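Home | Products | Service and Spares | Dealers | Careers | Contact

Marine Hydraulics Service Technician – Stollumholm

Posted 29/08/2022 by Pinik Personnel Office

Pinik builds and services deck and steering equipment for motor yachts, sailing yachts and small workboats. Our main lines are hydraulic steering gear, anchor windlasses, capstans and the power packs that drive them. We are looking for a full-time service technician to join the workshop in Stollumholm. The position is permanent and is open now.

About the job

You will work on steering cylinders, rotary actuators, helm pumps, windlass gearboxes and power packs. Most of the work comes to us in the winter, when boats are laid up and owners send their gear in for overhaul. From March on, the balance changes and more of the work is on board, either in the boatyard next to our building or at the harbor in Nistby.

In the workshop you will strip units down, inspect them, write up what needs replacing and rebuild them once the customer has approved the quote. Every steering cylinder that leaves the building is pressure tested and the result is recorded against its serial number. Windlasses are load tested on the bench. You will be expected to run both tests yourself after training.

On board, you will install new equipment, bleed and commission steering systems, trace leaks, replace hoses and fittings, and check rudder angle and end stops. You will also go along on sea trials when a new system is handed over. Some of this takes place in small spaces. Lazarettes and chain lockers are part of the job, and you should be comfortable working on your side with a flashlight for an hour or more.

The technician reports to the workshop manager. There are three other technicians in the team, plus a machinist and a parts clerk.

Main duties

- Overhaul and repair of hydraulic steering cylinders, helm pumps and rotary actuators
- Overhaul of electric and hydraulic windlasses, including gearbox, brake and gypsy replacement
- Building power packs to drawing, including pipework, manifolds and wiring to the terminal box
- Making up and crimping hose assemblies
- Installing and commissioning equipment on board
- Finding faults in hydraulic circuits and in the 12 and 24 volt controls that go with them
- Writing service reports and parts lists the same day the work is done
- Keeping your own bench, tools and test gear in order

What we need from you

- A trade certificate or completed apprenticeship in hydraulics, marine mechanics, heavy equipment or agricultural machinery
- At least 3 years of paid work after your training
- Ability to read a hydraulic circuit diagram and a general arrangement drawing
- Basic electrical skills: relays, solenoids, contactors, use of a multimeter
- A valid driver's license for a van
- Clear written English, as our service reports go to owners and captains in several countries

What would help, but is not required

- Time spent on boats, either for work or for yourself
- Experience with proportional valves and electronic steering controls
- TIG welding of stainless pipe
- Some machining, enough to make a bushing or clean up a shaft
- A second language

If you come from farm machinery or construction equipment and have never worked on a boat, please do apply. Two of our current technicians started that way. The pumps and cylinders are mostly familiar. Corrosion, access and alignment take longer to learn, and we allow time for that.

Hours and travel

The normal week is 38 hours. The workshop opens at 7:00 and closes at 15:30, with an early finish at the end of the week. In spring there is overtime, paid at the overtime rate or taken back as time off, whichever you prefer. Overtime must be agreed with the workshop manager in advance.

Expect to travel for four to six weeks over a full year. Most trips are two or three days long. We book and pay for transportation and lodging, and there is a daily meal allowance. Travel time counts as working time. We do not run a 24-hour call-out service, and technicians are not on standby over the weekend.

Pay and benefits

Pay follows the technical staff scale and depends on your certificates and years of work. The scale is sent to everyone who is invited for an interview. On top of that we offer:

- An annual tool allowance of 900, paid in your first month and each March after that
- Work clothes, safety shoes and a life jacket, replaced when worn
- Pension plan from the first day
- Five weeks of vacation, of which no more than one may be taken between March and the end of May
- A one-time payment of 2000 toward moving costs if you live too far away to commute
- Paid courses, including the sea survival course you will need for sea trials

Allowances and payments are in local currency, before tax.

The workshop

The building in Stollumholm has a heated service hall, a clean room for seal and valve work, a test bay and a parts store. There is an overhead crane over the service hall and a slipway next door, which we share with the boatyard. Parking is free. The bus from Nistby stops at the gate. The canteen is upstairs, and lunch is available at cost price on working days.

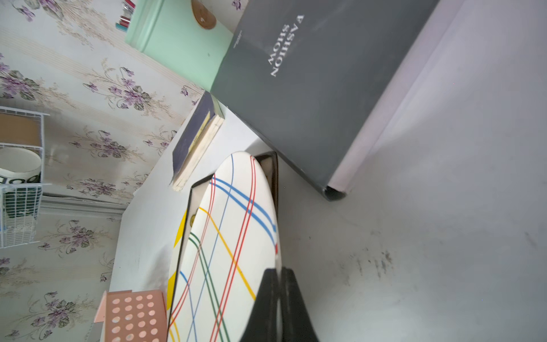
Training and first months

You will spend the first six weeks in the workshop with an experienced technician. During that time you will mostly rebuild helm pumps and small cylinders, as these go through in large enough numbers to learn the routine – seal kits, torque settings, test sheets. After that you move on to windlasses and power packs, and you begin to go out on board as the second person on a job.

There is a review after three months and another after six. The trial period is six months. By the end of it, you should be able to take a routine steering overhaul from delivery to dispatch with no help, and handle a simple installation on your own.

Later on there is room to specialize. Some technicians prefer commissioning and travel, while others stay mainly on the test bench. We also have a design partner, Mac an tSaoi, that draws up steering layouts for new builds, and technicians with an interest in drawing work can spend a few weeks a year with them.

How to apply

Send a resume and a short cover letter to the personnel office through the Careers page, or by regular mail to our Stollumholm address. Use reference number 494. Please include:

- Copies of your trade certificates
- A list of the makes of equipment you have worked on
- The date you could start
- Whether you would need help with moving

A cover letter of one page is plenty. You do not need to send references at this stage – we ask for two if you are offered the job.

We read applications as they come in and will close the vacancy when it is filled. Everyone who applies gets an answer in writing. Interviews are held in Stollumholm and take half a day. The first part is a talk with the workshop manager and the personnel office. The second part is practical: you will be asked to strip a used helm pump, say what is wrong with it and explain what you would order. Tools are provided. We refund travel expenses for the interview on receipt of tickets or a mileage note.

Questions about the work itself can be put to the workshop manager by phone between 13:00 and 15:00. Questions about pay, contract or moving should go to the personnel office. No agencies, please.

Recent items

- Parts clerk, part-time, Stollumholm (filled)
- Apprenticeships in marine mechanics: how we train
- Winter overhaul: how to pack and ship your steering cylinder
- Service desk opening hours in Nistby
- Windlass gearbox oil: change intervals by model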